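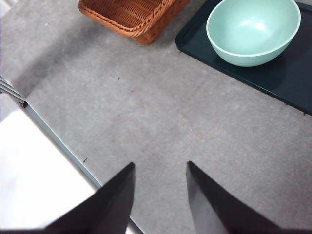
Pelville Tabletop Set: what you get

Baskets and small household things on a gray, speckled tabletop. The wicker one is woven in a tight lattice with a braided rim, in orange-brown.

Size

2,000 pictures, in 4 folders. The Lavoie folder repeats a lot of Justard, so I would not treat them as separate evidence of anything.

Labels

Rosalía Cordero wrote the label sheet in February. "Wicker" covers anything that looks woven, and I doubt all of it is. Material names were never checked against the objects themselves.

Known problems

Baskets are often only partly in view. Shape labels for those are guesses, mine included.

Version 2 claims to fix the shadow labels. I opened 7 at random and was not convinced.

Use

Fine for sorting by color or weave. I would not use it to measure anything. Corrections go to the Varncombe list.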